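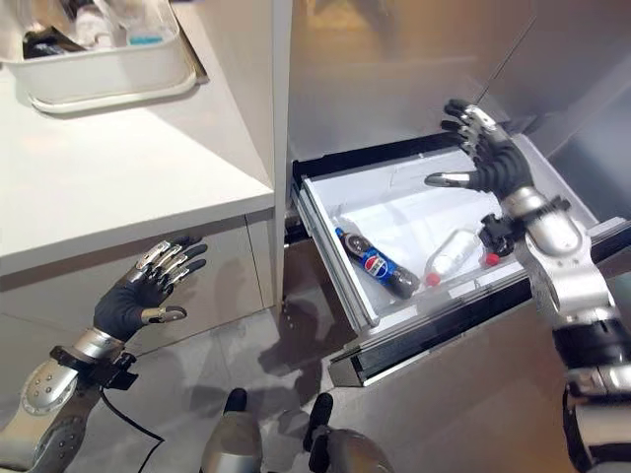
Saturday, 2024-06-08

Overtime again. Koseo wants the drawer set finished before the Gasser people visit, so I spent my Saturday teaching a machine to want a Pepsi.

The total stood at 1,217 when I logged in. I know this because the counter sits in the corner of my headset display and I have started seeing it when I close my eyes. By lunch I had added 60, and I threw out 11 of those myself. Most were my fault. I hesitate, and the rule from Flidberg is that hesitating counts as a bad example, on the theory that the model will learn to dither. I have been dithering for most of my adult life and never thought of it as something you could pass on.

The drawer task goes like this. Left hand stays low and out of the way, right hand goes up over the drawer, fingers wide, then down. Cola one time, water the next. I have to remember to come in from a different height each time, so it doesn't learn one perfect reach and fall apart the moment a bottle rolls. My shoulder would like it noted that different heights mostly means higher.

At home I opened my own fridge with my arm up like a crossing guard. Stood there a while.

After lunch they moved me to the cooktop, for what the task sheet calls "approach, no contact." You bring the fingertips down close to the glass and stop. Then you back off and do it again. It sounds like nothing until you try it through someone else's hand with a half-beat of delay. The wrist view is mostly knuckles, and the glass throws back every light in the place, so I ended up judging the gap by the reflections and by holding my breath.
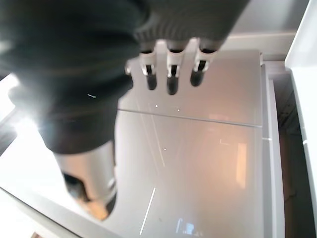

Wrist view, cooktop task: three fingertips over the glass, no contact.

Three good runs in a row around four o'clock, which felt better than it should have. Then I sneezed.

Trestero, the labeling outfit, sent back last week's batch with a note asking what I meant by "sort of grabbed it." I meant it sort of grabbed it. I've changed them all to "partial grasp" – same bottle, better vocabulary.

They say the whole kitchen set will be done by December. Dishwasher starts Monday. Need to buy something for the shoulder, and milk.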